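How Things Work > Everyday Science > Ages 8 to 11

Why Do Black Clothes Get Hot in the Sun?

By Charalambos Kourkoulas
July

If you have ever worn a black T-shirt on a sunny playground, you know it can feel much warmer than a white one. The two shirts might be made of the same cotton and cost the same at the store. The difference is the dye.

Light carries energy

Sunlight travels from the sun to the earth through empty space. It takes a little more than eight minutes to get here. Light carries energy with it, and when light lands on something, that energy has to go somewhere.

Some of the light bounces off. Scientists call this reflecting. Some of it soaks in. Scientists call this absorbing. With thin things, like a curtain, some of it also passes straight through and comes out the other side.

When light is absorbed, its energy turns into heat. The tiny particles that make up the cloth begin to jiggle a bit faster. Faster jiggling is what we feel as warmth.

What color has to do with it

Sunlight looks white or yellowish, but it is a mix of all the colors in the rainbow. A red shirt looks red when red light bounces off it and reaches your eyes. Most of the other colors are absorbed.

A white shirt bounces back nearly all the colors. A black shirt bounces back hardly any, so it keeps most of the energy and warms up.

Dark blue, dark brown and dark green are close to black in this way. Pale yellow and light gray are closer to white. The shade matters more than the name of the color. A very dark green can get hotter than a medium red.

Where does black dye come from?

Long ago, black was a hard color to make. Dyers boiled oak galls, which are round lumps that grow on oak trees, and mixed the liquid with iron. This made a dark dye, but over the years it could turn brown and damage the cloth.

Other dyers dipped wool in blue dye first and then in red and yellow. Each dye took away some of the light until almost none was left to bounce back.

Most black dye today is made in factories. Many black dyes are still a mixture, and you can sometimes tell. Hold an old black sock next to a new one by a window. The old one may look a little green, brown or purple. One part of the dye has faded faster than the others.

So why do some people wear black in the desert?

Some people who live in very hot deserts wear long, loose, dark robes. Scientists wondered about this and measured it. They found that the outside of a black robe did get hotter than the outside of a white one. But the robes were loose, with a wide gap of air between the cloth and the skin. The extra heat was carried off by moving air before it reached the person inside.

A tight black shirt has no gap like that. The warm cloth sits right on your skin.

Try it yourself

You need two pieces of cloth the same size and thickness, one black and one white, and two ice cubes.

Go outside on a sunny day, close to noon. Lay the cloths flat on the same kind of ground, side by side, with no shadow on either one. Put an ice cube under each cloth. Check them every few minutes and write down which one melts first.

Now do it again in the shade. Is there as big a difference this time? Think about where the energy was coming from in the first test.

If you want to go further, try a thick cloth and a thin cloth of the same color. Ask a grown-up before you cut up any old clothes.

Words to know

Absorb: to soak up.
Reflect: to bounce back.
Dye: something used to color cloth.
Energy: what makes things move, heat up or change.

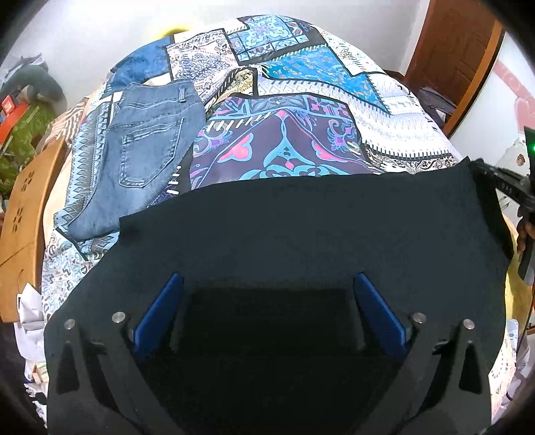 Comments

Sotiropoulos: We did the ice cube test on Tuesday and the black cloth won by 11 minutes. The shade test was nearly a tie. My daughter wants to know if wet black cloth works the same way.

Prirkberg Mom: Wet cloth will stay cooler for a while, since drying uses up heat. We tried it with washcloths.

Fodberg: Could you do one on why jeans fade at the knees?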